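Comment un moteur de recherche trouve-t-il ses réponses ?

Dossier jeunesse — à partir de 8 ans

Lorsque tu écris un mot dans un moteur de recherche, une liste de pages apparaît presque aussitôt. Le moteur n'a pourtant pas parcouru tout le web pendant ce court instant. Il a consulté son index.

Un index ressemble à celui que l'on trouve à la fin d'un livre documentaire. À côté de chaque mot figurent les pages où il est employé. Pour le construire, des programmes appelés robots d'indexation lisent une page, relèvent ses mots, puis suivent ses liens vers d'autres pages.

Prenons le moteur Vustalby, utilisé par les écoles de Wollumura. Son index contient 1820 pages. Si un élève tape « volcan », 74 pages comportent ce mot. S'il tape « volcan sous-marin », il n'en reste que cinq. Plus la demande est précise, plus la liste est courte.

Il faut ensuite classer les résultats. Le moteur examine plusieurs indices : la place du mot dans la page, la date du texte, le nombre de sites qui renvoient vers lui.

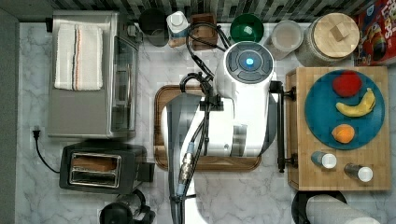 Ce classement ne garantit pas qu'une information soit exacte. Certaines pages placées en tête sont des publicités ; elles doivent porter la mention « annonce » ou « sponsorisé ». Avant de recopier une réponse, il convient de chercher le nom de l'auteur et de comparer deux sites.

Petit lexique

Requête : le ou les mots que l'on tape.
Lien : un passage sur lequel on clique pour ouvrir une autre page.
Index : le grand répertoire des mots et des pages.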